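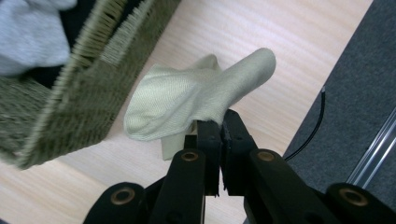

Stodus Keg Scale, single platform with wall readout
$233.00
In stock, ships from our shop in Thibodeaux

I ran a small taproom before I sold equipment to other people's taprooms, and the thing I hated most was the keg shake. You know the one. It's a busy night, somebody at the bar says the pilsner is spitting, and you run into the cooler and start rocking kegs to guess what's left in the others. I was bad at it! I once swapped out a half barrel that still had a good third of the beer in it and didn't find out until I tried to carry it to the back door.

So I sell keg scales now, and the Stodus is the one I'd put in my own cooler. It's a flat steel platform that sits under the keg, with a cable running to a little readout you mount outside the door. You tell it what size keg is on there, and it shows you what's left, in pounds or as a percentage. No app, no account, no monthly fee. (There is a version with an app. I don't stock it. If you really want it, write to me and I'll point you somewhere.)

What you get for the money

The platform, the readout, the cable, a wall bracket with screws, and a rubber mat for the top. The platform alone is $138.00, which is the way to go if you already own a readout, as each readout can run 2 platforms. It switches between them with the button on the front. If you have a long row of taps you'll end up with several readouts on the wall, and Mpho Tshabalala, who bought enough of them for her whole cooler, labeled hers with the beer names on masking tape. Works great.

It's rated to 500 pounds, so a full half barrel is nothing to it, and you can stack a second keg on top if your cooler is as cramped as mine was. The readout then shows the weight of both together, so stack two of the same beer or you'll confuse yourself.

Setting it up

Put the platform where the keg is going to live and make sure it isn't rocking. Cooler floors slope toward the drain, and the feet screw up and down for that. Press and hold ZERO with nothing on it. Then set the keg on, hold SIZE, and click through until you get to yours: half barrel, quarter, sixth, or the 50-liter import. Done.

One warning from experience. The empty weights it comes with are averages, and kegs vary more than you'd think, especially older ones that have been beaten up. If you want it dead on, weigh an empty of the same make and type that number in under TARE. I only bother with this for the expensive stuff.

Run the cable along the wall, up off the floor. The gap by the door hinge is usually the easiest way out. Don't drill through a cooler panel until you've checked what's inside it, please, and ask your landlord first if it's their cooler.

Cleaning

The platform is sealed and you can hose it. The readout is not and you can't. Beer gets under the rubber mat, so lift it out when you mop and let it dry before it goes back.

Things people ask me

Does it work for soda syrup or wine kegs? Yes, in plain pounds mode. The percentage won't mean anything unless you put in your own full and empty weights.

Can I use it to sell beer by weight? No. It isn't certified for trade, it's for keeping track of your own stock.

Will it work in a walk-in freezer? Not this one. It's fine down to ordinary cooler temperatures. The Emedar does freezers, costs a lot more, and I can order it for you.

What about the Alau scale? I used to carry it. Nice platform, but the plug where the cable goes in sticks out to the side and people kicked it. The Stodus plug is tucked underneath.

What customers wrote

"We stopped sending half-full kegs back to the distributor. I had no idea how often we were doing it." Jae-hoon Kong

"Readout is small. I'm tall and have bad eyes and I mounted it too low, so that's partly on me. Otherwise very happy with it." Hanne Vídalín

"Took me longer to find the right screwdriver than to install it. Wish the cable was longer though." Tharushi Rathnayake

She's right about the cable. I keep extensions here and they're cheap, so add a note to your order if your cooler is deep and I'll tell you what it comes to before I charge anything.

Shipping and returns

I pack these myself and they go out by ground, usually the next working day. If it shows up dented, take a picture and send it before you plug anything in. Returns are fine if it's clean. I've had one come back smelling like sour ale and I'd prefer not to do that again.

Questions go to Marit Sjögren (me!) through the contact form. I answer in the mornings.

Price checked 5/11/26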